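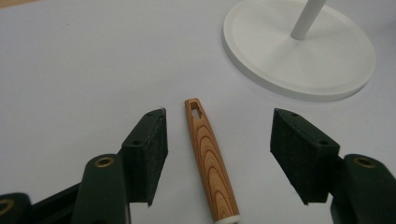
Housekeeping and Room Care, Unit 6: Clearing and Resetting a Tabletop
Instructor: Vasco Teixeira
Handout revised Apr 24, 2026

Read this before the practical session. Bring it with you, because the order of work on the second page is what you will be graded on.

What the unit covers

A tabletop in a guest room or a shared study room collects small things. Pens, spoons, hair sticks, chargers, receipts, a ruler. The furniture itself is easy to clean. The slow part is deciding what to do with each small object and getting it off the surface without marking the table or knocking over whatever is standing nearby.

We work with white tables in this unit. White shows everything: crumbs, rings, gray smears from a dirty cloth. A dark table hides a poor job until the light changes. If you can leave a white table clean, the others will give you little trouble.

Fixed items and loose items

Sort everything on the table into these two groups before you touch it.

Fixed items belong to the table and go back to the same spot. Lamps, stands and anything else on a base with an upright pole count as fixed. Look at where the base sits before you move it. In the Haldane rooms the base goes toward a back corner, a hand's width from both edges.

Loose items do not belong to the table. They go to a drawer, a tray, the guest's own things or lost property. When you are not sure, treat the item as the guest's and keep it in the room.

Students often start with the fixed items because they are bigger. Start with the loose ones. A pole on a round base tips when it is pushed high up, and you will be reaching around it anyway.

Slender objects

These get a section of their own since they cause most of the dropped points in the practical. A narrow stick or handle lying flat on a smooth surface is hard to get a fingernail under. Beginners drag it to the edge of the table and let it fall into the other hand. Do not do this. Grit under the object will scratch, and a soft finish scratches on the first pass.

Take hold of it from both sides, near the middle of its length, and lift straight up. If it is lying at an angle, turn your hand to match the angle. Do not straighten the object first. Hold it level until it is over the tray, then set it down.

Wood and wood-grain finishes

Bare wood, varnished wood and printed wood-grain can look the same from standing height. Until you have handled the piece, clean it as if it were bare wood: dry cloth first, then a barely damp one, no soaking, no spray directly on the surface. Never leave it lying on a damp table. Some stains bleed, and a brown line on a white top can take a whole shift to get out.

Order of work

1. Look at the table from above and from the side. Low light from the side shows grit.
2. Remove loose items to the tray, small ones first.
3. Lift fixed items by the base and set them on a folded cloth.
4. Dry wipe, far edge to near edge.
5. Damp wipe with Ivex solution, 18 ml to the bottle, topped up with water.
6. Dry with a second cloth. Do not use the one from step 4.
7. Return fixed items. Check that each base sits flat and does not rock.
8. Return the guest's loose items, lined up with the table edge.

Notes on step 5. The Druvska cloths shed lint when new, so wash them before first use. The Kakach cloths are fine from the packet but hold too much water, and you need to wring them twice.

Grading

The practical is worth 100 points. You lose 2 points for each streak I can see from the doorway and 10 for dragging any item across the surface. A fixed item put back in the wrong place costs 5. Speed is not graded in this unit. It will be in November, so keep a note of your times.

Supplies are in cabinet 1455. Sign for the bottle, return the tray empty, and hang the cloths up to dry.

For next session

Read the section on drawers. Clear one table at home in the order above and write half a page on what you found hard. Handwritten is fine.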